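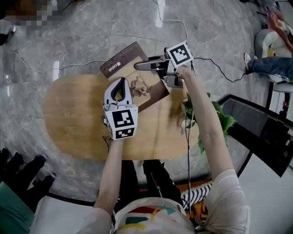 *Book on the oval table, two hand-held grippers, one operator.*

# Zarnunura: living room chores, hand-held gripper set

Maintained by Kirsten Sutherland. Recording by Keyvan Mazandarani and Nima Kiani. Complaints about the labels go to Heather Cosgrove, who agrees with most of them.

## Read this first

This card used to say the set "teaches robots to tidy a living room." I took that line out in April. What the set contains is people tidying a living room with grippers in their hands. A person decides where to stand, how hard to squeeze and when to give up and try the other side of the book. The fingers are robot-like. The rest is a grown adult with years of practice at picking things up.

That may still be useful. Please don't cite it as evidence that a machine can do the chore.

## What's in it

- 374 episodes, 14 tasks, one room
- Head view for every episode
- Gripper pose from the marker cubes, where the markers could be read
- A one-line text label per episode
- A `result` field: `done`, `partial`, `failed`

Tasks cover books, cushions, cups, remote controls, folded cloths and a few other things that live on or near a table. Each episode is capped at 90 seconds. The cap matters more than it looks - several tasks that people finish in five seconds by hand ran into it.

## The book tasks

Thin books on flat tables were the worst of the lot. With bare fingers you slide the book to the edge, or get a nail under the cover, and you don't think about it. With two padded fingers you have to plan. Most operators ended up holding or nudging with one gripper while the other went for a side. Some opened the cover by accident and then had to close it again, which is a second chore.

We kept those episodes and labeled them `partial`. Davoud Shirazi wanted them dropped because they "confuse the policy." I'd say a policy that has only seen clean grabs is going to be confused anyway, the first time it meets a paperback.

## Does it transfer?

A little. We trained one policy on the full set and ran it on the Weidemann two-arm bench at Flumier, using objects from the recordings.

| Task | Tries | Done |
|---|---|---|
| Lift cushion from floor | 13 | 9 |
| Move cup to tray | 13 | 6 |
| Pick up thin book | 13 | 1 |
| Close open book | 13 | 4 |

The one successful book pickup started with the spine hanging over the table edge. I wouldn't count it, but the protocol says to.

Nothing here was tried in an actual home. The bench doesn't have a rug, a glass side table, or people sitting nearby. Anyone quoting the cushion number as "household ready" should watch the four misses first.

## Known problems

- **Reflections.** The marble floor throws back the ceiling lights. Pose tracking gets jumpy when a marker is seen against a bright patch.
- **Cables.** They show up in a lot of episodes, on the arms and across the floor. A model may learn that cables are part of the job.
- **Hidden markers.** When a gripper is tilted over the object, one cube can cover the other. Gaps are left as gaps. We don't fill them in.
- **One room.** Same furniture all the way through. Brerard promised a second apartment and we're still waiting.
- **Operators get better.** Late episodes are smoother than early ones. Split by session, never at random, or your test score will flatter you.
- **Bystanders.** Other people are sometimes in view. Where a face was picked up it has been blurred, but check before you publish stills.

## Changes

- `result` is now set by a second viewer, not the operator. Up to 14 episodes went from `done` to `partial`.
- Removed the word "autonomous" from the task names.
- Fixed left and right being swapped in the Monday session.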